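Home > Flooring > Loose-Lay Tiles > Urnbridge Harlequin

Urnbridge Harlequin Floor Tile by Tendis
Sold by the carton. Ships flat. Heavier than you think.

The Urnbridge is a loose-lay vinyl tile for halls, mudrooms, porches with a roof on them, and any kitchen where the existing floor has become a topic of conversation. It goes down without glue over most flat, hard surfaces, and it comes back up again when you move out or change your mind. We have sold it for long enough to know that people change their minds, usually at the doorway.

Each carton holds 60 tiles. Tiles are 6 inches square and 2 millimeters thick, with a beveled edge and a textured back that grips the floor underneath. The pattern is printed under the wear layer, where your chair legs can't reach it without real effort.

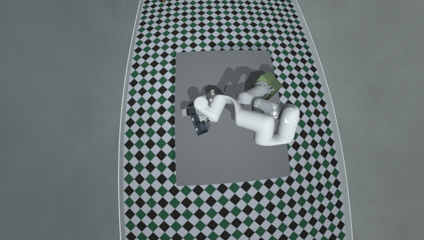
Choosing a layout

You can lay the Urnbridge square to the wall or on the diagonal. Square is quicker, wastes less, and will be finished before dinner. Diagonal is what everybody wants. It makes a narrow hall look wider and hides the fact that your walls aren't parallel, and no one's walls are parallel, whatever the listing said when you bought the place.

If you go diagonal, order one extra carton. Every tile that meets a wall has to be cut into a triangle, and the leftover triangle will almost never fit the spot where you need it. Customers who skip the extra carton tend to write to us with the subject line "URGENT" and a photo of a bare corner behind a toilet.

Start from the center of the room. Snap two chalk lines, wall to wall, and check that they cross at a right angle. Then check again after coffee. Lay a few tiles dry along both lines before you commit, and shift the whole thing over if you see a sliver coming at the most visible wall. A sliver along the back of a closet is fine and builds character.

Colors

Urnbridge tiles are sold in single colors so you can mix your own pattern. Current stock:

Coal
Hedge (a dark green, darker in person than on your phone)
Fog
Oatmeal
Brick, while it lasts
Mustard, which will last, because we ordered far too much of it

A three-color layout with Coal, Hedge and Fog is our best seller by a wide margin. Oatmeal and Mustard together have been tried. We sent a sympathetic email.

Samples are one tile each, full size, and you can keep them. Put them on the floor, in the room, and look at them at night with the bad overhead light on. That is the light you'll be living with. 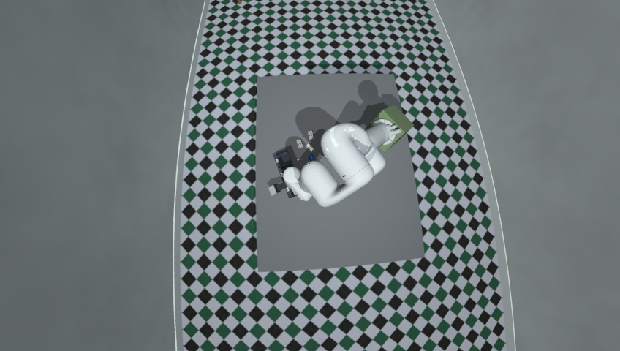 What it goes over

Concrete, sealed wood, ceramic tile with shallow grout lines, old sheet vinyl that's still stuck down. Fill anything deeper than a dime's thickness or you'll see it by the end of the summer. Don't lay it over carpet. We get asked this every week, and the answer has held up well.

Don't lay it over anything that flexes when you walk on it either. If the subfloor bounces, the tile will bounce along with it, then creep, then open a gap exactly wide enough for one cereal flake.

Edges and doorways

For doorways, we recommend the Brarnen reducer strip, sold separately and available in Coal and Fog. It screws down and gives you a gentle slope from the tile to whatever's next door. The strips are longer than most doorways, so cut them with a fine-tooth saw and sand the end.

In rooms bigger than a one-car garage, run a line of double-sided flooring tape around the outside row. The tile doesn't strictly need it. Your dog taking the corner at full speed does.

Cutting

Score the face with a sharp utility knife and a steel ruler, then bend it back until it snaps. Two light passes work better than one heroic one. Change the blade more often than feels reasonable. For curves around pipes, make a cardboard template first and warm the tile with a hair dryer before you cut.

Cleaning

Sweep it. Damp mop with a little dish soap. Skip the steam mop, skip the wax, and please skip whatever the person in the video was mixing in that bucket. Scuffs from black rubber soles come off with a pencil eraser, should you have an evening free.

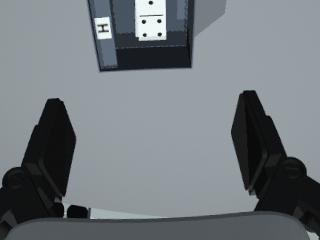
Specifications

Tile size: 6 in x 6 in
Thickness: 2 mm
Per carton: 60 tiles, covering 15 square feet
Edge: beveled, four sides
Installation: loose lay, or perimeter tape
Indoor use, or covered porch
Item number: 1536

Shipping and returns

Cartons leave our Huaranga warehouse by ground freight. The driver will bring them to the door and not one inch past it. Let the tiles sit in the room overnight, stacked flat, before you start. Cartons left standing on end will give you tiles shaped like potato chips, and flattening them again takes patience and a lot of encyclopedias.

Unopened cartons can come back for a refund, less freight. Opened cartons are yours, though a few spare tiles under the sink are worth having for the day somebody drops a cast-iron pan.

Brick is being discontinued. The next and final batch arrives in May, so if you need a match for a floor you already have, put your name on the list using the form below.

Goes with: Brarnen reducer strip, Tendis perimeter tape, Tendis chalk line (blue)

Page updated 09/03/2024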